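Textkorpus Ernis – Datenblatt

Version 2.1, Stand 13. April 2026
Ansprechpartner: Alaric Montoya

Zweck

Das Korpus Ernis enthält Transkriptionen handschriftlicher Wasserstandsbücher der Pegelstation Brustska. Es dient der Auswertung historischer Abflussreihen und der Erprobung von Normalisierungsregeln für ältere Maß- und Datumsangaben. Für die Hochwasservorhersage ist es nicht vorgesehen.

Umfang

3000 Tageseinträge aus 69 Heften, dazu 319 Randbemerkungen zu Eisgang, Pegelwechsel und Ablesefehlern. Jeder Eintrag liegt in zwei Fassungen vor: zeichengetreu und normalisiert. Die Randbemerkungen sind nur zeichengetreu erfasst.

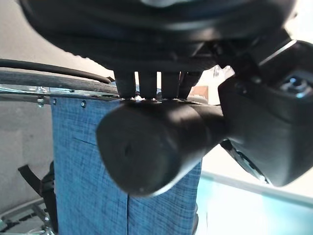

Schwarzer Greifer vor blauem Stoff

Dateiformat

Eine Zeile pro Eintrag, UTF-8, Feldtrenner Tabulator, Zeilenende LF. Die Felder in fester Reihenfolge: heft, blatt, datum, stand_roh, stand_cm, ableser, notiz_id. Leere Felder bleiben leer, Platzhalter wie NA oder -999 kommen nicht vor. Dezimaltrennzeichen ist der Punkt, auch dort, wo die Vorlage ein Komma hat.

Normalisierung

Angaben in Fuß und Zoll wurden mit der Tabelle masse.tsv in Zentimeter umgerechnet. Maßgeblich ist die Fassung der Tabelle von Thibodeaux; die ältere Fassung von Lendlow liegt zum Vergleich im Ordner alt/. Beide weichen bei halben Zoll voneinander ab, weil Lendlow vor der Umrechnung rundet. Unleserliche Ziffern stehen in stand_roh als Fragezeichen – stand_cm ist in diesen Fällen leer.

Bekannte Mängel

In Heft 17 fehlt der gesamte September. Heft 22 und Heft 23 überschneiden sich um mehrere Tage mit teils verschiedenen Werten; beide Lesungen sind enthalten. Das Feld ableser beruht auf Namenskürzeln und ist nicht aufgelöst. Der Nullpunkt des Pegels wurde mindestens einmal versetzt, eine Korrektur ist nicht eingerechnet.

Prüfung

Das Skript pruefe.py meldet doppelte Schlüssel, ungültige Datumsangaben und Sprünge zwischen Folgetagen. Der Schwellenwert für Sprünge steht in pruefe.ini. Gemeldete Zeilen werden nicht automatisch geändert.

Änderungen

2.1 – Feld notiz_id ergänzt, Blattzählung in Heft 31 berichtigt.
2.0 – Umstellung von Semikolon auf Tabulator.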